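Counting the Good Ones

Renbridge, April 2019

Grotirow's table-clearing project has collected 3,416 demonstrations since March. After review, 2,986 remain in the training set. The rest were dropped for missed grasps, stalled joints or gaps in the recorded data.

Each demonstration is one attempt, steered by a person from start to finish. The arm's joint positions are logged alongside the video, and the learning system, called Tamuno, is trained to predict the next motion from both. Operators work in blocks of 100 attempts and move the objects between attempts, so that Tamuno does not simply memorize one layout.

Plates are the hard case. A shallow rim leaves little to grip, and a glossy surface changes its look as the arm passes over it. The team now records plate approaches at 7 starting heights - a slow job, but early models trained on a single height tended to close the fingers too soon. Bowls and cups will follow once the plate set is complete. 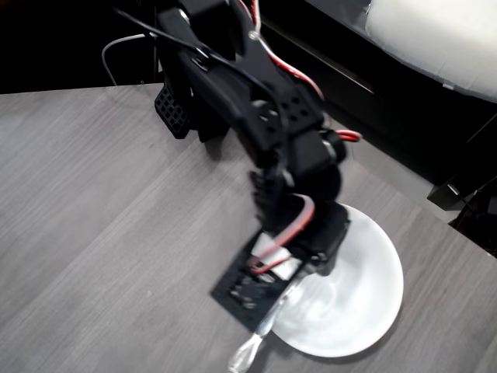
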